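Sorting and Storing Soft Fruit: Advice for Households
February
By Norbert Orbán, Givdale Household Advice Service

Blueberries keep well when they are put away clean, dry and free of leaf. The following guidance applies to fruit bought in punnets and to fruit picked at home.

Do not wash the berries on arrival. The pale bloom on the skin protects the fruit and should be left in place until shortly before eating. Tip a small quantity at a time on to a flat, light-coloured surface. A white tray or sheet is preferred, as stalks, leaves and soft fruit are easily seen against it. Work under good light.

Remove the leaves first, including the smallest, and place them to one side for the compost. Any berry that is split, leaking or marked with mould should be discarded at once. Berries that are merely soft may be set aside for cooking and used the same day. 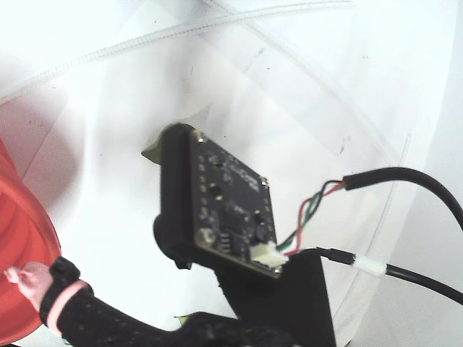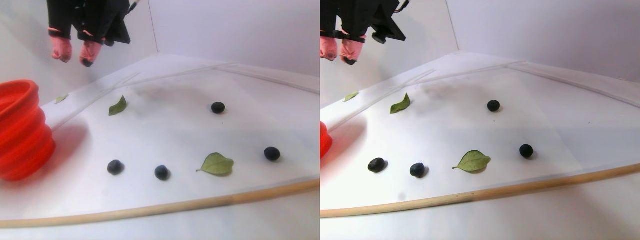 Second picture: blueberries and green leaves on a white surface, with a red collapsible container at the left.

A collapsible silicone container is suitable for the sorted fruit – it folds flat afterwards and takes up little room in the cupboard. Open it fully before filling and check that the folds are clean, for juice collects in them and is easily missed. Wash it in warm water with a little washing-up liquid, then leave it upside down until quite dry.

Line the container with a sheet of kitchen paper and do not fill it to the brim. A portion of 450 g is sufficient for most households. Store in the refrigerator and replace the paper if it becomes damp.

For freezing, rinse the berries, dry them thoroughly and spread them in a single layer on a tray. Once they are hard they may be moved to bags or boxes. Label each with the month and the weight.

Juice stains on white plastic should be wiped promptly with a damp cloth. Where a mark remains, apply a paste of bicarbonate of soda and water, leave for 25 minutes and rinse. Scouring powder is not recommended – it dulls the surface, and later stains are then harder to remove.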